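Prerkero Wall Shelf: Set-Up Guide
Section 2. Sorting the hardware and fixing the rails
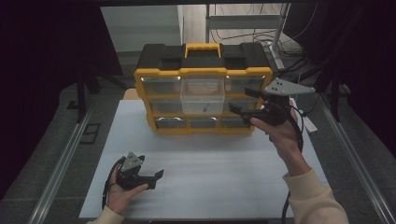

Fig. 2-1. Parts organizer with the center drawer pulled partway out.

Before you start
Check the hardware against the packing list on the inside of the carton lid. Small parts are easy to lose on carpet, so work over a table or a drawer organizer. If anything is missing, write to Sofia Paiva at Zupan parts service and give the model number, 122.

Note: Wall anchors are not included. Drywall, brick and concrete each need a different type.

Fixing the rails
1. Find the studs and mark the center of each one in pencil.
2. Hold the first rail against the wall, with the arrow pointing up. Use a level.
3. Mark the top hole and the bottom hole. Set the rail aside.
4. Drill both holes. Stop when the tape on the drill bit reaches the wall.
5. Drive the top screw in most of the way. Leave it loose enough for the rail to swing.
6. Check that the rail is upright, then drive in the bottom screw and tighten both.
7. Measure 66 cm across from the center of the first rail and repeat steps 2 to 6 for the second.

CAUTION: Do not drill directly above or below an outlet or light switch. Turn off the power to that wall at the breaker first.

CAUTION: Do not use a power driver for the final turns. Overtightening will bend the rail.

Note: On plaster walls, drill a pilot hole and go slowly. Fine cracks near the hole can be filled later.

Once both rails are up, pull down firmly on each one. If a rail moves, take it off and use a larger anchor. Go on to Section 3, Hanging the brackets.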